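Hi all, Lucero Carhuamaca again, and yes, I bought another baking gadget. It's the Helska cookie scoop, the medium one, and I've had it since April. I have feelings about it!

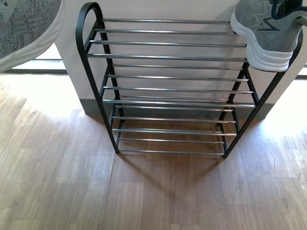
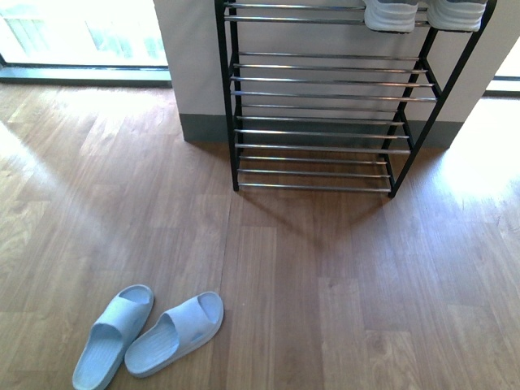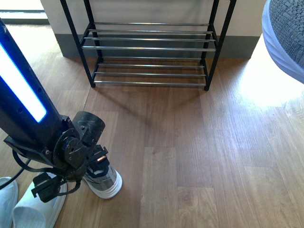
The Helska holds 2 tablespoons of dough and has a squeeze handle with a little sweeper that runs around the inside of the bowl. My old Mivus scoop had one too, but it jammed every time it met a chunk of walnut. This one glides. I made my brown butter oatmeal cookies first (that dough is thick enough to stand a spoon in) and got 40 out of one batch, all the same size, all done at the same moment. I ran out of cooling space, of course, and stood there thinking about the shoe rack with those long chrome bars going across in tiers and how many cookies I could cool on something built like that. Somebody please make me one for the kitchen!

Then I tried it on the hard stuff. Peanut butter dough straight from the fridge: fine, though you do have to lean on it. Sticky coconut macaroons: dip the scoop in water every few rounds and they drop right out. Muffin batter was the only mess, it drips down the handle and onto your wrist.

A few other notes. The grip is kind to my hands, even after more than 20 scoops in a row. It goes in the dishwasher, but dry the hinge afterward or it gets stiff. And it's easier for lefties than the Adomaitis one with the thumb lever, which my sister gave up on.

I'd buy it again tomorrow. Next I want the tiny size for truffles, and I'll be testing it on the Lurura cocoa recipe so many of you have been asking me for. Save me some dark chocolate!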